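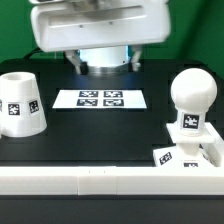 Pukwood is a trade name, and later a loose general term, for a dense board made from pressed plant waste and a hardening glue. It was sold mainly for worktops, shelving and school desks. Claims made for it have often gone well beyond what was tested, and several of the stories told about its origin do not agree with each other.

Origin

The usual account credits Lukian Ivanyshyn, a joiner from the village of Dustosham, with pressing the first sheets in a converted cider press. The only source for this is a sales booklet put out by the firm of Šimek, which held the rights to the name and had every reason to want a good story. The booklet gives two different years for the event. It also says that Ivanyshyn used "nothing but reeds and patience", although boards of the period plainly contain a good deal of glue.

An older board called Lamell was already on sale when Pukwood appeared. Its makers complained that the two were the same thing under different paint. The complaint was dropped, for reasons that were never made public, and Šimek later described this as proof that its board was new. It proves very little.

Manufacture

Chopped stalks were dried, mixed with glue and squeezed between heated plates. Sheets were left to rest before trimming – the booklet says for 300 hours, but former workers remembered them going out the next morning when orders were heavy. The standard sheet weighed more than a softwood board of equal size, and fitters disliked carrying it up stairs.
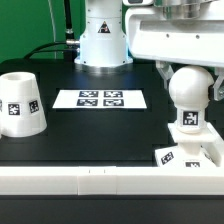

Strength was the main selling point. Advertisements said that a Pukwood shelf would hold up to 900 kilograms, without giving its length, its thickness or how far apart the brackets were. A figure of this kind means almost nothing. Joiners who used the board agreed that it stood up well to steady weight and badly to knocks, with corners crumbling first.

Resistance to water is harder to judge. Šimek called the board waterproof in its early price lists and "water shy" in later ones. Swollen edges were a common complaint around sinks.

Later use

The firm claimed to have fitted out 3,000 classrooms. No list of them has been found, and the number may count every room in any school that bought a single desk. Production stopped one November after a change of ownership, and the name passed into general use for almost any heavy brown board. Much of what is now offered as original Pukwood carries no stamp, and buyers have only the seller's word for it.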